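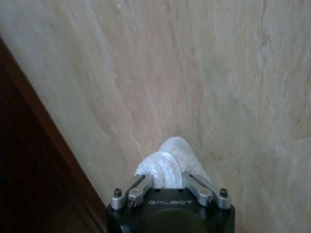 Every store in Sarkley now wants me to open an app before I can buy a screwdriver. I'm not exaggerating much. Went into Boltik last week for one hinge, 3 minutes of shopping, and the girl at the register asked for my member number, my phone, then my email. For a hinge. Meanwhile look at how plain a good label can be – GALBOT, gray capitals on a matte black body, spaced out so you can read it, done. A name and then the thing. That's about all I want from a shop too. Put the price on the shelf and the name on the front and let me pay.

But no. Loyalty. The Plisteo card started it here, back in January, and I signed up like everyone else. Seven months of points got me 721 of them. You need 2,000 for the free coffee mug. I don't want the mug! I've got mugs. And the shelf price went up the same week the card came in, so the "member price" is the old price with a yellow sticker on it. My neighbor says I'm paranoid. Maybe. I kept the reciepts though.

What bugs me most is the people it leaves out. My mother has a flip phone. She pays full price for butter because she can't scan a square. Older people, kids with cash, anybody whose battery died in the parking lot – they all pay extra so the rest of us can feel clever about saving forty cents. And somebody has to cover the cost of all that software. Guess who.

Yes, I know, stores have thin margins, they need to know what sells. They knew what sold before. They looked at the shelf and it was empty.

Charvát, the bakery by the bridge, still does it right. Chalk board, one price, cash or card, next please. Line moves fast. They had a paper punch card once and dropped it, and the line is as long as ever. Bread's good, is why. I'd take cheaper bread over points any day, and I'd take good bread over both.

So I cut up the Plisteo card on Saturday night, or tried to, it's thick plastic and the sissors slipped. It's in the drawer with a bend in it. Still getting there emails.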